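Ullholm yard promises a hybrid refit for 1931 motor yacht, but the numbers are thin

19/10/2018

The Ullholm yard says it will have the motor yacht Foneo back in the water by February with a hybrid drive, a rebuilt wheelhouse and every one of her original hull plates either kept or copied. It is a bold claim for a boat that has been sitting in a shed for six years, and the yard has so far offered little to back it up.

Foneo was launched in 1931 and is 208 feet long. She has been through four owners since the shed doors closed on her, and at least two of them announced a full restoration. Neither got much further than stripping the paint. The present owner, a holding company that has not been named, signed with Ullholm this fall. The naval architecture has gone to Grestard, a small design office better known for ferries than for prewar yachts.

The press release runs to six pages. Most of it is about the guest cabins. The drive system gets a single paragraph, which says the yacht will be able to "cruise silently" on battery power but leaves out how far, how fast or for how long. Asked for a range figure, the yard said it was still being worked out. That is a strange answer from a company that has already published a relaunch month. 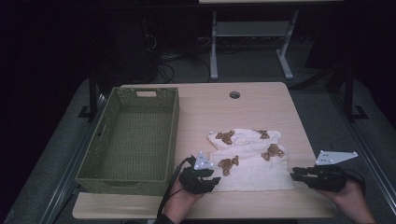 What the yard has said about the hull

Ullholm says a survey found the plating below the waterline to be "in very good order for its age." The survey itself has not been released, and the yard would not say who carried it out. Riveted steel of that age can be in fine shape. It can also be paper thin behind the tanks, where it is hard to reach and easy to skip. Anyone who followed the earlier attempts on this boat will remember hearing much the same phrase before a long list of bad plates turned up.

The weight question is also open. Batteries are heavy, and the plan puts them low down and forward of the old engine room. Grestard says the extra load will be offset by taking out the cement ballast that was poured in during an earlier refit. That may well work on paper. It would be easier to believe with a stability booklet to look at, and the office says one will not be ready until after the new bulkheads are in. So the steel gets cut first and the sums get finished later.

Then there is the wheelhouse. The drawings shown to the press have a raked front and large curved windows, neither of which appears in any photograph of the yacht from her early years. The yard calls the new shape "faithful in spirit." Owners are free to do what they like with their own boats, but a press release that uses the word "authentic" as often as this one does should probably match the old pictures a little better.

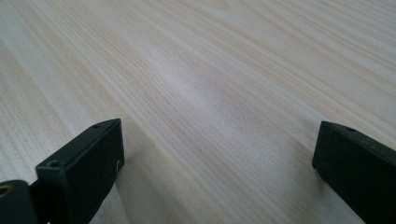

The electrical work has been handed to Tudose, which will also supply the control panels. Tudose has fitted hybrid systems to workboats and one small passenger launch, all of them much shorter than Foneo. A spokesperson said the system "scales well." No test has been scheduled ahead of installation, and the class society's approval is listed in the plan as pending.

The yard may pull it off. It has a decent record with steel repairs, its shed is big enough to keep the whole boat under cover through the winter, and work on the decks has already started. What it does not have is much time. Four months is tight for the deckhouse alone, before anyone has run a cable or lined up a shaft.

Ullholm says a progress update will follow once the engines have been lifted out. It did not give a date for that.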